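Honance Court Owners' Association
Minutes of the January meeting, laundry room, 7:15 p.m.

Present: Siham Sfeir (chair), Ayman Twal, Wissam Khoury, Walid Saab, Samer Semaan (minutes)
Apologies: none received, though several owners were seen walking past the window at a good pace.

1. Minutes of the last meeting

Approved after a correction. Walid Saab did not "storm out" over the bicycle rack. He left at normal speed and the door is heavy. The secretary regrets the verb.

2. Matters arising

The hallway light on the second floor has been fixed. It is now on all the time, including when switched off. Ayman Twal will call the electrician back and ask him to come up with something in between.

The sign asking people not to leave signs in the lobby has been taken down.

The bicycle rack is deferred.

3. Roof

Siham reported that the quote from Bornico Roofing came in at $2461 for the flashing and the soft patch over the east stairs. Wissam Khoury asked if that included hauling away the old material. Siham said the quote was silent on this. Wissam said that in his experience a silent quote means no.

There was a discussion of whether to get another quote. Walid was for it. Ayman pointed out that we spent all of last winter getting other quotes and that the stairs got wet the whole time. Walid said that was a different roofer. Ayman said it was the same water.

Agreed: Siham to ask Bornico about hauling and to accept if the answer is yes. If the answer is no, she is to accept anyway but sound disappointed.

4. Basement storage and the electronics pickup

By far the longest item. Owners who only want to know about parking may skip to item 5.

The storage room must be cleared before the boiler inspection. Most of what is in it has no name on it. The list Wissam made in the fall includes a crib, a quantity of carpet, a wine press, paint in colors that do not match any wall in the building, and the shelf everyone calls "the computers."

Skamutlow Recycling will do a curbside electronics pickup for buildings that ask ahead of time. Siham spoke with their office. They take desktop computers, whole or in pieces, along with printers and loose cables. They will not take anything with a battery still in it, and they will not take the wine press, which she did ask about.

Computers do not have to be taken apart first. Boards may stay in their cases. If somebody has already pulled a side panel off and lost the screws, that is fine too, and the panel can go in the same bin. 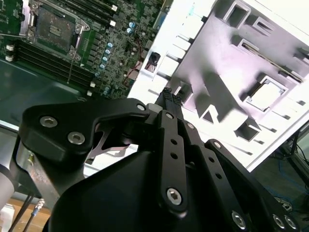
Walid Saab wanted it minuted that he had raised the storage room in the spring, and again in the summer, and that both times it was put under "any other business" and then there wasn't time for any. He also asked who would pay if a private owner's things went out with the rest and the owner turned up later wanting them. Siham said the bylaws allow disposal after written notice. Walid asked if a note taped to the storage room door was written notice. Samer Semaan read the bylaw aloud. It says "delivered." A door was felt to be a gray area.

Agreed: notices will go in every mailbox, and the one on the door can stay up as decoration.

Wissam raised the matter of hard drives. He does not know whose tax returns are on that shelf and he would like to go on not knowing. Skamutlow will shred drives for an extra charge, but they want them removed and bagged. Ayman offered to take out the drives over a couple of evenings, provided somebody lends him a decent lamp and the laundry room table, and provided people stop asking him about their phones. He was thanked. He was then asked about a phone.

For anyone clearing out a computer of their own at home, Ayman's advice was brief. Unplug it. Open it on a table and keep off the good rug. Take out the drive and leave the rest alone. The big board is not the drive, however important it looks.

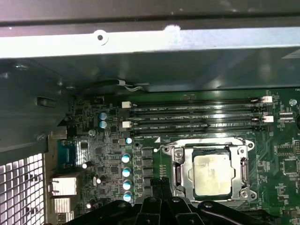
Motherboard inside its metal case. Leave in place.

Cost of the pickup is $200 for the building, plus the shredding. Walid asked if it could come out of the bicycle rack money. Siham observed that this was generous of him, and he said he meant it as a protest. Carried, four in favor, Walid abstaining from his own suggestion.

5. Parking

Space 9 again. The van belonging to Awwad Tile has been in it overnight on and off for over 2 weeks. Samer spoke to the driver, who was very pleasant and said he had been told the space was free by "the man with the dog." There are several men with dogs. Siham will write to Awwad. Wissam suggested painting the number on the ground again, as it currently reads as a comma.

6. Snow

The shovel is missing. The other shovel is the one with the handle that comes off. Agreed to buy a shovel.

Walid asked if the salt could be kept somewhere other than directly behind the front door, where it can only be reached by opening the door onto it. Agreed in principle. No other place was found.

7. Any other business

There was time for it this month. Walid said he had nothing.

Siham asked that dryers be emptied promptly. The meeting then waited while somebody came in and emptied a dryer.

Next meeting to be held in the laundry room again, unless Ayman is still using the table.

Closed at 9.

Actions
Siham: Bornico, Skamutlow booking, letter to Awwad Tile
Ayman: electrician, hard drives
Wissam: mailbox notices, paint for the space
Samer: shovel -- with a handle that stays on
Walid: bicycle rack, options and prices, in writing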